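Dridemura Kitchen Reset Study
Progress report to Lumico, 2nd May
Prepared by Deirdre Hayes

The grant asked us to find out where the time goes when a table is cleared after a rice meal. We have now logged 248 clearings against a target of 3,000 for the full term. I don't think the target is realistic, and I said so in November. Viera Zelenák is more hopeful than I am, but her forecast assumes that every session runs as well as the best ones.

Our original plan treated dishes as the main job and spilled food as a detail. I would now turn that around. Plates and cups go into the rack without much argument. Loose rice is what holds us up: it gets onto trays, onto the plates under other plates, and onto the bare wood in between, and a table that looks finished from the doorway often isn't.

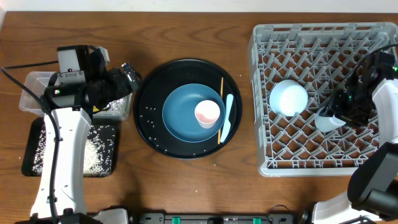
Kevin Foley has proposed a wider tray to catch more of the spill. I am not convinced. A wider tray leaves less room for the rack, and we have no figures yet showing that the grains would land on it. He may test it for 11 sessions, after which we either keep it or drop the idea.

The sorting rules also need work. Alfredo Estrella's draft says that rice goes back into the clear container, but it doesn't say which rice. Grains from the tray are one thing — grains picked up off the table are another, and for now we log them separately.

Spending to date is $3,180, mostly on dishes, storage containers and rice. The supplier, Purves, has raised its delivery charge, and I expect to go over that line before the next report.

Still open: a written standard for when a table counts as clear. Darragh Costello has the draft.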